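4. Checking the wrist camera after you remount it

I do this every time the camera comes off the arm, even if I only loosened one screw to wipe the lens. On the Dankwa cell it takes me less time than making coffee, so please don't skip it!

1. Park the arm and hit the stop button. Wait for the drives to click off before your hands go anywhere near the wrist.

2. Seat the camera on its bracket and start all the screws by hand. Snug them up a little at a time, going corner to corner (I used to crank one down first and then wonder why my view was crooked).

3. Plug in the cable and leave a loose loop at the wrist. Turn the last joint 90 degrees each way by hand. If the loop goes tight, give it more slack.

Caution: keep the cable clear of the finger linkage. I've replaced one pinched cable at Stitthorpe and it ate my whole afternoon.

4. Release the stop, open Hetico and load pose 34. The arm moves over the table with the camera looking straight down.

5. Open the gripper all the way and put a few things on the table, well away from the fingers. Anything you have lying around will do.

6. Look at the live view. You want both jaws showing along the bottom, one on each side, with clear table between them. If one jaw is missing, go back to step 2.

Note: error 519 at this point means the camera isn't talking. Reseat the plug and try again. If it comes back, call Janaka Herath in Dundville before you swap any parts. 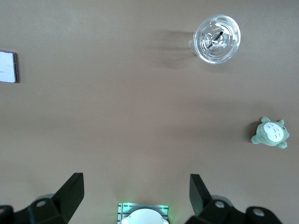 Fig. 4: Wrist camera view with the gripper open, both jaws showing.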